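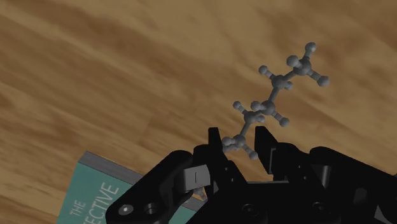
Teal book and a molecular model on a wooden surface

Credit spread on my bond fund went wider, but the fund price almost did not move. What do I misunderstand?

Asked by Serpil Güler in Personal Investing
Tags: bond funds, credit spread, duration

Hello to all. I try to learn about bonds by myself and I have a question which is maybe simple for you.

I hold 515 shares of a corporate bond fund, Wetholm Intermediate Credit. I bought it in August with money I had kept in savings until then. Every month the fund publishes a short report. In the last report they write that the average credit spread of the fund became wider. My book explains that when the spread becomes wider, the price of corporate bonds falls. So I expected a loss. But the share price is almost the same as one month before, and I also received the normal distribution.

I have three ideas:

1. The fund sold the bad bonds before the price went down.
2. The report is calculated on a different day than the share price.
3. I did not understand what spread means.

Number 3 worries me the most. Also I would like to know if a wider spread is a sign that I should sell. I don't need this money soon, but I don't want to be the last person who notices a problem.

Thank you for your patience with my English.

2 answers

Answer by Jadwiga Kołodziej (accepted)

Your book is correct, but it leaves out a condition. The sentence should be: when the spread becomes wider and the government yield stays the same, the price falls.

The yield of a corporate bond has two pieces. The first piece is the yield of a government bond with similar maturity. The second piece is the spread, which is the extra that investors ask for because a company may fail to pay. The price of the bond follows the sum of the two pieces.

Suppose the government yield is 4 percent and the spread is 1 percent. The sum is 5 percent. One month later the government yield is 3.7 percent and the spread is 1.3 percent. The spread became clearly wider, but the sum is still 5 percent, and the price is almost unchanged. This happens quite often. When people become nervous about companies they buy government bonds, so government yields go down in the same weeks when spreads go up.

Please look in the same report for the line "yield to worst" or "yield to maturity" and compare it with the month before. If it is nearly the same number, you have your explanation. Then look for "effective duration." It tells you how sensitive the fund is. With a duration of 5, a rise of one percentage point in the total yield would take close to 5 percent from the price.

Your idea number 2 is possible too. Some reports use the last trading day of the month, and you may be looking at a price from another day. Idea number 1 I cannot judge without the list of holdings from both months.

About selling: a small widening is normal and I would not sell for this reason alone. I would read the table of credit ratings. If the part below investment grade is growing every month, then the fund is changing its character and you should ask yourself if you still want it. I made this mistake in my first years. I looked only at the distribution, which was nice and stable, and I did not see that the quality was going down under it.

One more small thing. The distribution is paid out of the fund, so the share price goes down by this amount on the ex-date. When you compare two months, use total return and not only the price.

Comments

Serpil Güler: Thank you very much, this is clear. I checked and the yield to worst changed only by 0.04. The duration is written as 4.6. So it was the government part which moved in the other direction.

Jadwiga Kołodziej: Yes, it fits. I am glad it helped.

Hüsnü Çınar: Is it the same for high yield funds?

Jadwiga Kołodziej: The arithmetic is the same, but there the spread is a much bigger piece and it can jump a lot in a bad month. Government yields usually do not fall enough to cover it.

Answer by Hollis Obi

funds smooth the prices, they don't mark everything every day. I had 2,743 dollars in one and it never moved until it did. just buy a savings certificate if you're worried

Comments

Ngozi Abubakar: A normal open-end bond fund calculates its net asset value every business day. Some bonds in it trade rarely and their prices are estimated, so there can be a small delay, but that is different from smoothing.

Hollis Obi: ok fair, mine was an interval fund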